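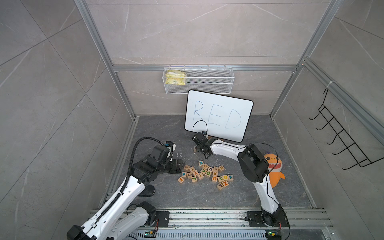 Figure 1. The board station, with the word RED in blue marker and the wire basket on the rail behind.

3.2 Writing the word on the board

We were delighted by how much a plain whiteboard could tell us. Colour words are short, familiar and easy to write by hand, and they carry a pleasing extra question: what happens when the ink does not match the word? The board in Figure 1 reads RED, but the marker is blue. Readers who know the Stroop task will see the link at once, although our interest was in the lettering itself — its height, its spacing and the small wobbles that make a word look written by a person.

Capitals were used throughout. Brenda Gaete and Tadeo Lagos tried lower case in the Sturnport pilot and found that raters argued far more over where one letter ended and the next began. With capitals the rating became quick and, to our great pleasure, good fun. In all, 490 boards were rated on a scale from 1 to 3 for evenness, and 68 of these were rated again by Loan Mạch, who had not seen the first set of marks.

The board leans against the back wall and stands on the floor. We liked this low position very much. It leaves the basket above in plain sight, so the word and the yellow packets can be looked at together, and several raters said that they read the word first and noticed the snacks afterwards. Uneven letters like those in RED were kept in the set. They are a lovely reminder of how much variety people will happily read past.
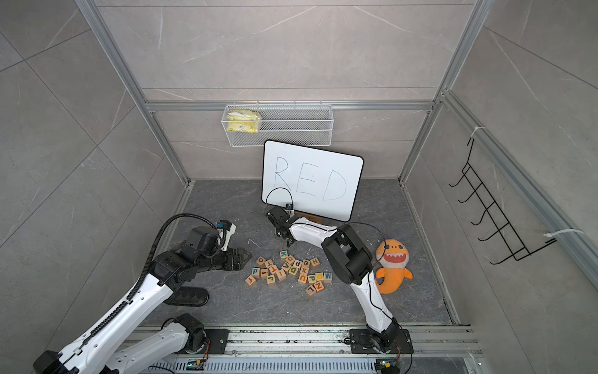 3.3 The basket and its packets

The wire basket brought its own surprises. With packets at the left end only, raters often called the whole display "lopsided", even when asked about nothing but the word. We take this up in Section 5.

Related items
Verbruggen and Alarcón: Hand lettering in shared rooms
Gaete: Marker colour and first glances, the Ondville boards
Lagos and Mạch: Shelf, rail, basket

Last updated 2/16/25

This site uses cookies to remember your reading settings. Accept or manage.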